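Covering for a shared breakfast table - paper, cloth or bare surface?

Asked by Wanting Long, Hilville
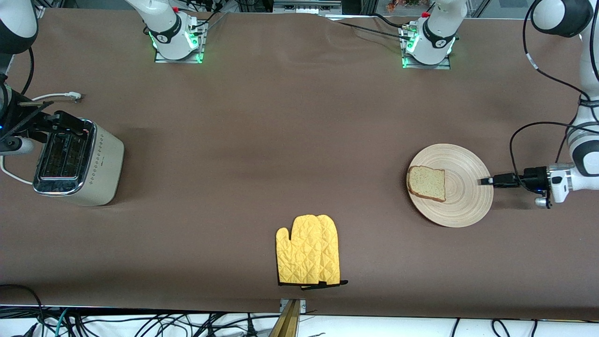 Our residents' association is preparing written guidance for the shared breakfast table, which is to be in use from January. The present arrangement places the toaster at the left and a round wooden plate for bread toward the right, with a smooth brown covering beneath both. The covering has wrinkled slightly near one edge, and several members have asked whether it should be replaced. We would also welcome advice on the care of the plate. The table serves 11 households.

3 answers

Houda Erraji
Slight wrinkling is not in itself grounds for replacement. Please confirm first what the covering is made of. If it is paper or thin plastic, no part of it should remain beneath a toaster in operation. Place the toaster on a heat-resistant board or on the bare tabletop, and keep at least 8 inches clear on every side. The crumb tray should be emptied weekly with the appliance unplugged and cool.

With regard to the plate, wooden ware should be washed by hand, dried at once and stood on its edge overnight. It should not be soaked. Turned rings such as those on your plate can hold crumbs - a soft, dry brush will remove them before washing. Food-grade mineral oil may be applied when the surface looks dull.

Deming Cheng
We use a cotton cloth in Kelirdale and have had no complaints. It goes in the wash on Fridays.

Zixuan Tan
I agree with the first answer regarding the toaster. I would add that the power cord should not pass beneath the covering or hang where a person may catch it. Your guidance should also name the household responsible for the crumb tray each week. Ours did not, and the tray was neglected until the rule was amended.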